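Section 5: Recording Your First Kitchen Demonstrations

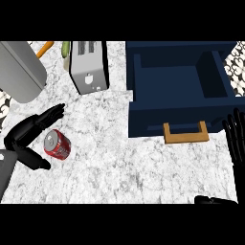
Before you start

This section takes you from an empty project folder to your first set of saved demonstrations in the Pulluver simulator. It's our favorite part of the whole guide, and once you've driven both hands through one good run you'll see why! Have these ready:

Tutex gloves, charged and paired (Section 3)
The Fumham kitchen pack, installed and showing a green check in the Pack Manager
At least 6 GB of free disk space
A chair without armrests, so your elbows can move

Load the scene

1. Open Pulluver and choose New Session.
2. Under Scene, pick Counter and Drawer. Under Robot, pick MacBrayne Two-Hand.
3. Set View to Head. You'll be looking down at the marble counter with a black hand on either side.
4. Check that the drawer is pulled out and the soda can is lying on its side on the counter. If you get a different start, press Reset Scene.

Note: The black bands along the top and bottom of the view are normal and are saved with the recording. Don't crop them out. The training tool expects them.

Match your hands to the robot's

5. Put on both gloves and hold your hands out, palms down, for 5 seconds. The status light in the toolbar turns blue.
6. Move your left hand slowly toward the can. The robot's left hand should go with you. If it drifts, lower both hands and press Recenter.
7. Open and close each hand a few times. It feels great when the fingers line up with yours, so take a minute to play before you record anything.

Caution: Take off the gloves or press Pause before you reach for the keyboard. Live gloves keep driving the hands, and a stray swipe can fling the can right off the counter.

Record

8. Type a task line in plain words, such as "Put the can in the drawer and close it." Use the same wording for every run of the same task.
9. Press the foot pedal once. Wait for the tone, then begin.
10. Pick up the can with the left hand, set it inside the drawer, and push the drawer shut with the right. Go at a calm, steady pace.
11. Bring both hands to rest and press the pedal again to stop.
12. Choose Keep or Discard. A fumbled grasp that you fix smoothly is well worth keeping (the model learns a lot from a good recovery). Discard runs where you stopped to think or a glove lost tracking.

Note: Turn on Shuffle Start after your first few runs. Pulluver then moves the can and turns it a little each time, and your model will cope much better with a can it finds in a new spot.

How many runs?

Record 12 kept runs before your first training job. That's enough to see the hands head for the right object, and it's a real thrill the first time they do. If the grasp still misses, add more runs with Shuffle Start on.

If something goes wrong

Hand shakes near the can: raise Smoothing one step at a time.
Drawer won't close: check that the can is lying flat and below the rim.
Pedal does nothing: click once inside the view window and try again.
Error 17: the disk is full. Kept runs are safe, but the current one is lost.

Go on to Section 6 to review and label your runs.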